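Keep Your Hands Out of the Closet
What I learned from the rulebook for a robot that hangs things up

The first rule in the Clernix binder is that you have to say your name out loud. You walk into the room, you say who you are, and whoever is running the robot says it back to you. I felt silly doing it. I said "Hi, I'm the magazine person," and a voice from behind a desk said "Magazine person, got it," and apparently that counted.

I'd come to the Drellatero house, as everyone there calls it, to read a rulebook and watch people follow it. The robot is named Ema, and its job this June was closets: open the doors, take a thing off a hook, put a thing on a hook, close up again. I can't get my own family to do that, so I was rooting for it from the start.

Bernardo Moreira wrote most of the binder. He used to write procedures for a commercial laundry, and you can tell, because his sentences are short and a little bossy (I mean this as a compliment!). The current edition has 141 rules. He told me there used to be more, and that he throws one out whenever he catches people working around it. "If they're all breaking it, I wrote it wrong," he said. He'd like to get it under a hundred before anyone outside the company has to use it.

Big factory robots have had safety standards for a long time. A machine that's going to share a bedroom with somebody's bathrobe is a newer sort of problem, and a lot of the good practice is still being worked out in rooms like this one, by people with pens.

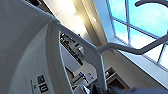 Looking up past the gripper toward the skylight.

Light gets a whole page in the binder, which surprised me. Before each session somebody has to look at what the cameras are getting and write down whether there's bright sky in the view. Moreira is firm that you don't skip a session over it. You just note it, so that when a grasp goes wrong later you aren't guessing what the weather was. There's a line for it at the top of the log sheet, right under the names, and he checks that it's filled in before he checks anything else.

Then there's the reach rule, the one that visitors break. When the arm is powered, you don't lean in to fix something. You don't straighten a sleeve. You don't pick up the sock. You say "hold," you wait to hear "holding," and then you go. I asked what happens if you forget, and was told you get to write the session up yourself, by hand, including the part where you forgot. I kept my hands in my pockets for most of the afternoon.

Hanging things have a section of their own, and it's my favorite part of the whole document. Cloth is hard. A box looks like a box from any side, but a shirt on a hanger twists, and a heavy piece of fabric folds over itself until you can't say where the shoulder went. So the binder tells you how to set up a closet before a run, and the main instruction is to leave it a bit messy. Don't smooth the folds. Don't turn the front of the shirt to face out. If it hung crooked, it stays crooked. 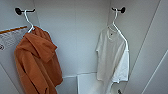 Moreira fought for that one. Early on, people kept tidying between runs without thinking about it, the way you'd fluff a pillow before company comes, and Ema got very good at closets that had been made nice for it. Then somebody set one up in a hurry and the success rate fell off a cliff. The tidying rule went in the next morning, underlined.

The log behind all this covers 1,628 sessions so far. I read maybe an inch of it. Most entries are very dull, and Moreira says dull is what he pays people for. My favorite was a full page on whether a hanger resting against a wall counts as hung. (It doesn't. It has to be over the hook, and you have to be able to let go.)

That little phrase, "let go," comes up over and over. The arm isn't allowed to pull. If a piece of cloth doesn't come free with a light lift, the robot has up to two more tries and then it has to let go and back away. Abbasi, the operator on shift while I was there, thinks that's too generous and would make it one. The two of them have been arguing it since before I arrived, very politely, in the margins of the binder, in different colors of ink.

Doors are where it gets personal for me, because I'm a person who walks into open cabinet doors. The rule at Drellatero is that both doors are all the way open or all the way shut before the arm goes anywhere near what's inside. Half open is a stop. It doesn't matter that the arm could fit.
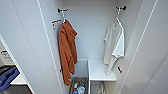

I asked if that wasn't a little fussy. Abbasi shrugged and asked me how many bruises I'd gotten off my own kitchen cabinets, and I changed the subject.

Some of the rules have nothing to do with motion. Bottles in a closet have to be closed tight before a run. Anything with a person's name or address on it comes out first and goes in a drawer, and the drawer gets listed. If a guest is in the room, the operator has to tell them what's recording and how to ask for it to be erased. Mine took under a minute, and I was handed a card with an email address on it to keep.

I think the privacy page is the part that home buyers will care about most and the part that's thinnest right now. It runs a page and a half. The page on hangers is longer. When I said so, Moreira wrote it down, and a few weeks later he emailed to say there was a new draft with a section on guests who arrive in the middle of a run, and did I want to read it.

I did, and I sent back notes. One of them, about kids who open doors without knocking, is now rule 88.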